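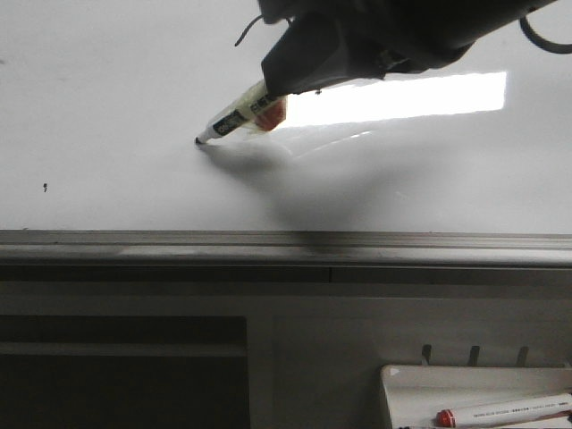 ## Furnwoodのグリッパ試用キット、ホワイトボード筆記(7/25/24)

今日はFurnwoodから借りている試用キットの続き。前回までは箱を掴む、置くという無難な課題ばかりだったので、そろそろ意地悪をしてみようということで、マーカーでホワイトボードに書かせることにした。言い出したのはKirstyさんで、私は正直なところ「点がひとつ打てれば上出来」くらいの気持ちで始めました。

キットの中身をあらためて書いておくと、グリッパ本体、取付フランジ、ケーブル一式、それに教示用のソフト「Tilley」の評価版。評価版の期限は受け取りから58日なので、のんびりしているとあっという間に切れる。Pascualさん、延長の相談をするなら早めにお願いします。

### 掴み方

マーカーは後ろ寄りを掴んで、軸を斜めに寝かせる形に落ち着いた。最初は人の持ち方をまねて先の近くを掴ませようとしたのだけれど、顎がごついので、先端に寄せるほどボードとの隙間がなくなってしまう。後ろを持てば余裕はできる。そのかわり先端までの距離が伸びるから、掴んだ角度がほんの少し違うだけで当たる位置がずれる。どちらを取るか悩ましいところですが、ぶつけるよりはずれるほうがまだ気が楽なので、当面は後ろ持ちで行きます。

掴む力はTilleyの目盛りで12。これより上げるとマーカーの軸がたわむようで気持ちが悪い。説明書には樹脂の丸物についての目安が見当たらず、ここはFurnwoodに聞いてみたい。

### 接触

ペン先をボードに当てたところで止めて、姿勢を確認。接触点に小さな黒い点がついている。たったこれだけのことなのに、見ているとなんだか嬉しくなるもので、Elspethさんまで席を立って見に来てくれました。

押し付けの設定は2種類試した。

- 位置だけで決める方法:教示は早い。ただしボードの面が少しでも傾いていると、端のほうで浮くか、押しすぎるかのどちらかになる。
- 力を見ながら寄せる方法:当たりは柔らかい。そのかわり接触の判定に間があり、せっかちな私には長く感じる。待ち時間の初期値は1000ミリ秒。短くできるはずだが、今日は触っていない。

線を引かせるのは次回にまわす。点から線に進む前に、当たりの再現性をきちんと見ておきたい。

### 気になったこと

ボードの面がつやつやしていて、天井の照明が横に長い帯になって映り込む。手首カメラのオプションを付けるつもりなら、この反射はきっと悩みの種になる。照明を一列消すか、ボードの向きを変えるか。グリッパの影も下のほうへ広がるので、影と書いた跡を取り違えないような工夫も要るでしょうね。

ケーブルは輪になって外へふくらむ取り回しなので、大きく手首を回す動きを入れる前に、留め具をもう少し考えること。Dönmezのハンドを使っていたときは、腕に沿わせるクリップが付属していて助かった覚えがある。あれは部品としてだけ買えるのかしら。

顎の下側のねじは、マーカーに近いところにある。径の違う物に替えるときは、干渉しないか先に目で確かめてください。

### いまのところの感想

値段のわりに作りはしっかりしていて、印象は悪くありません。Tilleyの画面も、最初のとっつきにくさを越えれば素直なものです。気になるのは説明書の薄さで、細い物を斜めに持つような使い方は、ほとんど手探りになってしまう。Catherineさんの言うとおり、買うなら導入講習を込みで見積もってもらうのがよさそう。納期の返事次第では、12月の展示に間に合うかどうかの話にもなってきます。

### 次回まで

- 同じ点に戻せるか、掴み直しを挟んで試す(私)
- 接触待ち時間を短くしたときの挙動(Kirstyさん)
- 樹脂の丸物の把持力についてFurnwoodに問い合わせ(Pascualさん)
- ケーブルの留め方の案を出す(Elspethさん、お手すきのときに)

マーカーは使い終わったら必ずキャップをすること。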